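Buzzers, blocks and one red tray
Sunday, November 16, 2025

If you've been reading since August you'll know I have been threatening to sort out the quiz night box for months. Well, I finally got going on it this weekend, and of course I did it in the kitchen, with the kettle on and the radio muttering away, instead of anywhere sensible.

The quiz box is a big old thing that lives under the stairs at my end of Poltby. It has the buzzers in it, the score cards, a load of pens that don't work, and (because my nephews treat any open box as theirs) a fair bit of toy debris. Every time we have people round I tip the whole lot out on the rug, find what I need and shovel it back in. Not this year! We've got the Christmas quiz coming and I would like to start it without crawling under the sofa for once.

My method, if you can call it that, is the tray. I have a red cafeteria tray, the proper sort with rounded corners and a raised lip, and a bobbly diamond pattern all over the bottom. I picked it up from a clearance table in Hulach along with a colander I never use, and I think it's the best thing I own. It's too big for my worktop, so it ends up half over the sink, but it sits there quite happily as long as you don't lean on the wrong side. Small things stay put on it. Anything that's on the tray is being dealt with, anything that's off the tray is tomorrow's problem. 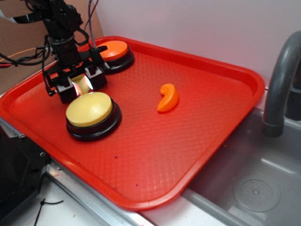 The orange buzzer and the yellow one, first out of the box.

I do love these buzzers. They've got big domed caps on chunky black bases and they're just very satisfying to whack. Firdevs Polat and I argue every single time about who gets the orange one. She says orange is luckier. I say she's won with it because she knows every capital city going and it wouldn't matter if she was banging a saucepan, but I've noticed I still try to sit on that side of the table.

They need a wipe now and again, the caps especially, what with crisps being the official food of quiz night. I use a cloth that's barely damp and go round the edge of the cap with a cotton bud. Don't run them under the tap, however handy the sink is. Then a dry cloth, and a go on each one to check it still works, then probably another go because it's fun.

After that it's everything else. I tried doing it all by type, toys here and quiz things there, and got in a right muddle, so now I only put a few bits up at a time and decide on those before I fetch any more.

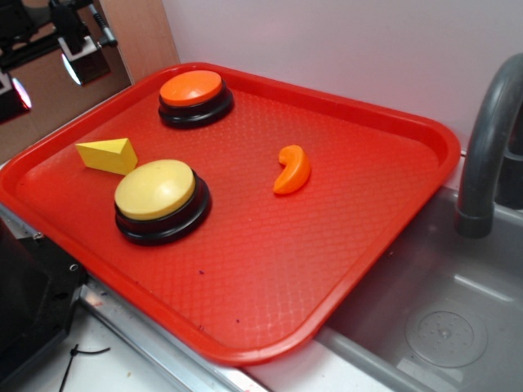
Page 2 of 3

So, the second lot. There's a yellow wooden block, one of the triangular ones, which belongs with the building bricks and has no business in a quiz. I've got a biscuit tin for those now. And then there's the little curved orange thing. I've been going back and forth on it. Carrot? Slice of some fruit? A bit of a toy that used to come in segments? My sister says bin it, but you know full well that the day after the bins go somebody small will be in tears about it, so it's gone in the tin as well and can stay there until it's claimed.

The buzzers get their own bag from here on, an old drawstring one, and the bag goes on top of the score cards so I can grab it without emptying anything.

Still to do: the pens, the score cards (there are 254 of them, I counted while I was on the phone, and who needs 254?) and whatever is lurking at the very bottom. I'll do those one evening this week if I can get the sink to myself. If anyone recognises the orange thing, please put me out of my misery in the comments.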